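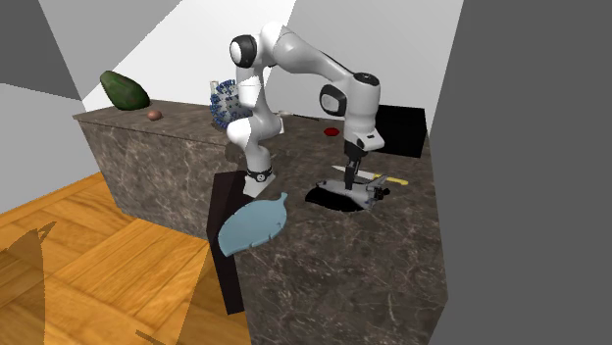

Fig. 1. Counter, dark marble with pale veins, L-shaped.

Section 8 – Sealing a stone counter with Dirau Stone Sealer

Read all of it before opening the can. Covers marble, limestone, travertine. Not quartz, not laminate.

1. Clear the counter. Wipe with the Ostis neutral cleaner, no vinegar, no lemon.
2. Rinse twice. Dry with a lint-free cloth.
3. Leave overnight. Stone has to be dry all the way thru.
4. Water test – a few drops in a spot that gets used. Darkens within 9 minutes, it needs sealer. Stays beaded, stop, come back next year.

CAUTION: Windows open, gloves on. Pilot lights off.
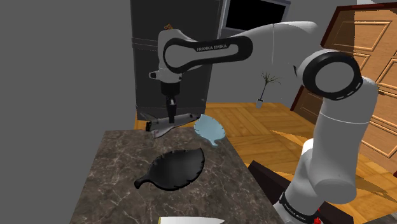

Sealer goes on in thin coats, one small area at a time. Start at the far end and work back toward yourself so your sleeve stays out of it. Brown-gray stone with thin, irregular veins like the top in Fig. 2 hides wet patches, so check from low down with a lamp. Anything still shiny after 25 minutes gets buffed off. Don't let it dry on the suface.

5. Pour a little on the pad, not on the stone.
6. Small circles, overlap the edges.
7. Buff with a clean cloth. Change cloths often.
8. Second coat after about two hours, same way.

Note: Part no. 786 pads only. The green Madholm ones scratch.
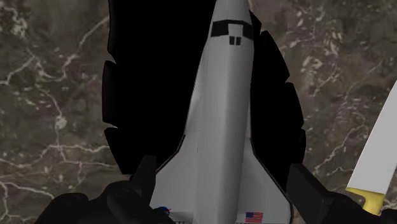 Haze left next morning means too much product. Put a little fresh sealer on the haze, count to thirty, buff hard. Still there – Shih polishing paste, damp cloth, light pressure. Then redo the water test.

No water on the counter for a full day. No hot pans for three. Rags dry flat outdoors before they go in the trash, they can heat up if balled.

Cans dated before August, shake longer. Next: Section 9, backsplash grout.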